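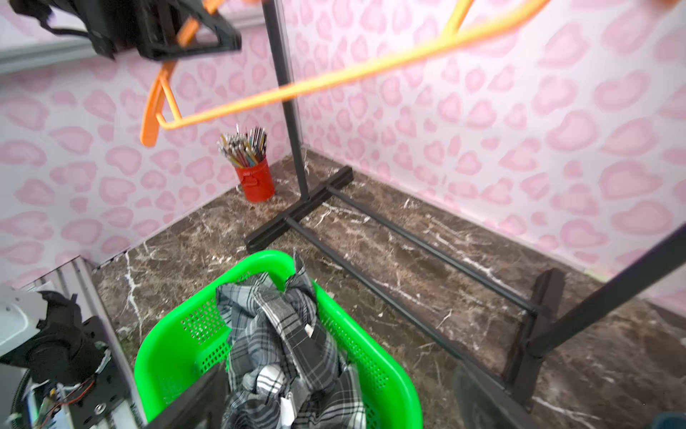
4.3 Grabación de episodios con perchas

1. Coloque el perchero y el cesto dentro del alcance de ambas pinzas.
2. Abra una sesión en Pleseo y asigne la tarea «colgar».
3. Inicie el episodio y teleopere sin pausas hasta soltar la percha.
4. Marque el resultado -- válido o fallido -- antes de devolver los brazos a reposo.
5. Repita hasta completar 200 episodios válidos.

Nota: los episodios fallidos se conservan con su etiqueta.

Precaución: no acerque las manos a las pinzas con los motores activos.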